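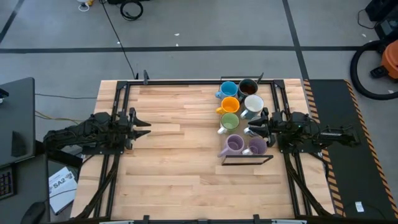 Farnamthorpe Neighborhood Hospitality Program
Second Progress Report to the Tritside Fund

Reporting period: April through October
Submitted by: Kavitha Menon, Program Manager
Grant contact: Emanuel Enache, Finance and Reporting

Summary of the period

The Tritside Fund awarded the Farnamthorpe Community Association a two-year grant to reopen the Ciobanu Street hall as a daytime meeting place for older residents and for people who live alone. The first report covered the lease, the building inspection and the hiring of staff. This second report covers the first full season of regular opening, the training of hosts, the start of the home visiting service and spending against the approved budget.

The program is on schedule in three of its four areas of work. The home visiting service began seven weeks later than planned. The reasons for the delay and the steps taken are set out below.

Open house sessions

The hall is now open four mornings a week, and on Thursday it stays open until 6:30 p.m. so that people who work during the day can attend with a parent or neighbor. Coffee, tea and a light breakfast are served at no charge. Attendance reached the target of 100 different residents in the fifth month of opening, one month ahead of the plan agreed with the Fund.

Session records show that most residents come on foot from the blocks between Ciobanu Street and the river. Fewer people than expected come from the Trurkton side of the neighborhood. Residents there told staff that the bus stop nearest the hall has no bench and that the crossing signal is too short for anyone using a walker. Ms. Menon has written to the city transportation office on both points and has received an acknowledgment, but no date for a site visit. In the meantime, the Association has arranged a shared van for the Trurkton blocks two mornings a week. The van has 12 seats and has been full on most trips since September.

The morning sessions have kept a simple format. A host greets each person at the door, and newcomers are seated with someone who has attended before. Planned activities are offered after 10:30 a.m. and have included a reading group, a blood pressure check run by the county nurse, and help with utility bills. The bill clinic has been the most heavily used of these and will move to a larger room in the new year. Residents asked for real cups in place of paper ones early in the summer, and the hall made the change in July. 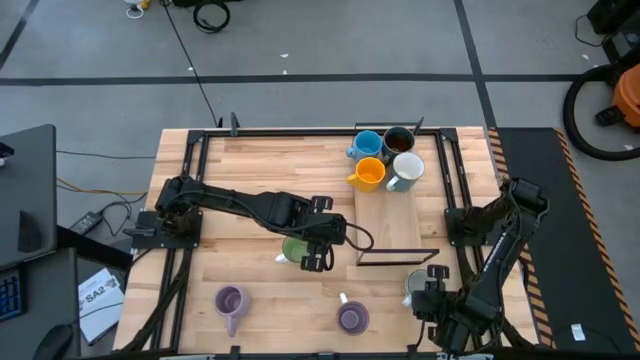 Host training

Anca Ardeleanu joined the program in April as training coordinator. She has prepared a short course for hosts that covers welcoming newcomers, safe food handling, privacy, and what to do when a guest appears confused or unwell. The course is taught over three evenings. During the period, 15 residents completed it and were added to the host schedule.

Two changes were made after the first group finished. The food handling section was shortened, as most participants already held a county card. The time saved was given to practice conversations about grief and money, two subjects that hosts had found hard to discuss. Feedback forms from the second group rated these conversations as the most useful part of the course.

Ms. Ardeleanu has also drawn up a one-page guide to be kept at the welcome desk. It lists the numbers for the county crisis line, the housing office and the nearest pharmacy, and it will be printed in Romanian, Malay and Spanish as well as English. The Spanish version is still with the translator.

Home visiting service

The work plan called for home visits to begin in May. They began in late June. Background checks for visitors took longer than the county had advised, and the Association chose to wait for every result before making any visits at all. Nadhirah Yeoh, who leads the service, used the weeks of delay to meet with building managers and two local clinics, and the first referrals were therefore already in hand when the checks cleared.

Visits last one hour and take place every second week. Visitors work in pairs for the first two visits and alone after that if the resident agrees. Several residents who began with home visits have since come to the hall with their visitor. Ms. Yeoh is now keeping a record of these moves so that the next report can present them properly.

The waiting list remains a concern. Demand is highest in the senior apartments on the Trurkton side – the same buildings served by the van – and there are not enough trained visitors living nearby. A recruitment evening is planned there in November.

Spending against budget

Spending is within the approved total. Staff costs are slightly under budget because of the late start of the visiting service. Building costs are over budget by $2000, all of it owed to the replacement of the hall's water heater, which failed its inspection. The Association asks the Fund's permission to cover this amount from the unspent staff line. A detailed statement has been sent separately by Mr. Enache.

Plans for the next period

– Move the bill clinic to the larger room and add a second adviser.
– Hold the recruitment evening and train a third group of hosts.
– Complete the Spanish version of the welcome desk guide.
– Begin the yearly resident survey, to be designed with Gheorghița Văduva of the Association's evaluation office.
– Seek a written reply from the city on the bus stop and crossing signal.

Ms. Văduva will share the draft survey questions with the Fund for comment before they are printed. The Association would welcome a visit from the Fund's program officer on any open morning.

Farnamthorpe Community Association | Contact us | Reports and accounts | All rights reserved | Back to top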